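How a Book Gets Its Chapters
Reading and Writing for Ages 8 to 11

A chapter is a section of a book. Most novels are divided into chapters, and each one usually has a number, a title, or both. The division is made by the author, sometimes with help from an editor. An editor is a person who reads a book before it is printed and suggests changes.

Where does a chapter end?

An author can end a chapter in several places. One is a change of location. If the characters leave the town of Esstead and travel to the island of Nusemel, the trip may start a new chapter. Another is a jump in time. A chapter may end at night and the next may begin in June.

A chapter can also end before a question is answered. This is called a cliffhanger. Somebody opens a door, and the reader has to turn the page to find out what is behind it.
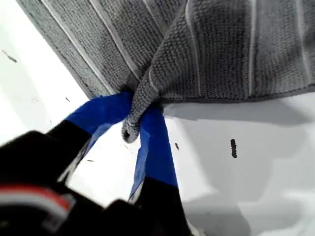

Chapters do not all have to be the same length. In The Lamp at Trusarard, a mystery by Valentin Vlad, the book has 336 pages and 59 chapters. The shortest chapter is a single page. The longest, in which Captain Marinescu explains how the lamp was stolen, is 21 pages.

Short chapters make a story feel quick. Long chapters give the author space to describe a place or let two characters have a full conversation. Many books use both.

Do authors plan chapters first?

Some do. They write an outline, a list of what will happen in each chapter. Others write the whole story and divide it afterward. Vlad's first draft had 76 chapters. He joined some together and removed others.

Words to know

Draft: an early version of a piece of writing.
Outline: a plan written before the draft.
Prologue: a short section that comes before chapter one.
Epilogue: a short section that comes after the last chapter.

Try it

Take a story you have already written. Mark each place where the time or location changes. Choose two of these marks and start a new chapter at each one. Give every chapter a title of five words or fewer.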